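Lists > Variable Stars > Observing reports > Thread 404

Last updated: July

Subject: Re: Navberg run, the dip in the second half of the night

Hello all,

I have been through the files from the Navberg run and want to answer the questions that came in over the past week. Most of them were about this part of the earlier message:

> We got 102 usable exposures of the star before the clouds came in. The
> light curve is flat for the first half and then drops. The drop is small
> but it shows up with both comparison stars. Has anyone at Homamen looked
> at the same field? If the dip is real it should be there in your data too.
> We used the 12-inch and the green filter all night, no changes.

Homamen did look at the same field, and their night overlaps ours by a bit less than half. The overlap includes the start of the drop. In their data the star begins to fade at the same time as in ours, within the error of both clocks. They lost it behind the trees before it reached the bottom, so we have only one record of the minimum.

I reduced both sets again from the raw files, with the same aperture and the same comparison stars. The depth changed very little. I also tried leaving out the fainter comparison star, which has a close neighbor and has given trouble before. The dip is still there without it. I then measured a check star of nearly the same color as the target, and it stays flat all night at both sites.

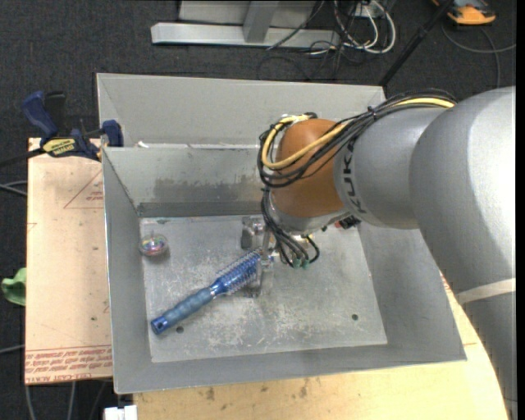
The remaining problem is the timing of the Navberg frames after the meridian flip. The mount turns over, the field rotates in the camera, and the star lands on a different part of the chip. If the flat fields are bad, that can look like a change in brightness. Three frames were also lost at the flip when the camera dropped its connection, and I think a cable pulled tight. At present our USB line goes straight from the camera to the pier. I will reroute it before the next run and tie it off near the saddle. The clock log shows a short gap at the same point, so please treat the first few times after the flip with care.

The flip came well after the start of the fade, so the flats cannot explain all of it. They could affect the depth. I would not quote a depth to better than a few hundredths of a magnitude until we have a second night.

As for what the star is doing, an eclipse by a faint companion fits best so far. The fade is smooth and the color did not change in the few red frames Homamen took. I looked for older observations and found one faint point in the Chiba plates, but a single point doesn't give a period. If you have old frames of this field, even ones taken for something else, please check them.

The raw files are in the usual folder under Gerkurard. The old link gives a 404, so use the one in the list footer. Please send times in heliocentric form and say which comparison stars you used.

Next dark period we will try for the whole night from both sites.

Comments

pierside: I have frames of that field from two winters ago, unfiltered. Would those be any use for the period?

dimstar: Unfiltered is fine for timing, just keep it separate from the filtered set.

northfield_obs: The Gerkurard folder opens for me but the flats are missing. Can you upload them again?

slowdrift: Same cable trouble here after every flip. A longer lead fixed most of it.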